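Enari Two-Arm Table Cell: demonstration at our Cislow showroom

The Enari cell is for small picking and sorting work, where the objects are light and do not have the same shape. It consists of two arms, each with a parallel gripper with two long fingers, and a control unit with the Skornulari software.

In October we opened the showroom to visitors for the second time. The task was chosen by our engineer Aurel Vlad: a big jar of lollipops, 2 arms and one table.
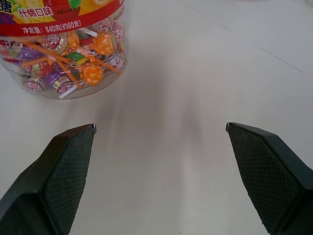 The finger pads have a diamond texture, and they can be changed with one hex key. For wrapped goods we recommend the standard pad. A softer pad can be ordered under the name Gough.

Visitors often ask how much free table the cell needs. You can keep other tools on the table during the work. We had a wrench, a table tennis paddle and a tennis ball in a clear container at the back, and we did not remove them for the demonstration.

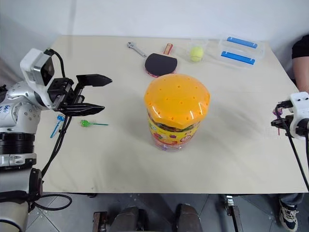
Setting up a new task takes almost 20 minutes with our technician. After the training day your own staff can do it too. The software stores up to 200 tasks, and each one can be copied and edited.

Please note that cable guides are not part of the basic package. They must be ordered separately.

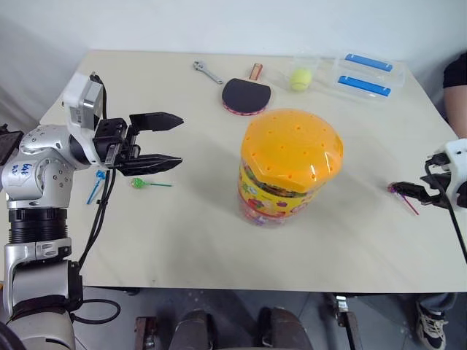
Each arm can be started and stopped alone, so you can begin with one and add the other later. Delivery time is now 27 working days.

Demonstrations in Cislow start at 10 a.m. and are free of charge. You are welcome to bring your own products, but please write to us before the visit and tell us their size and weight.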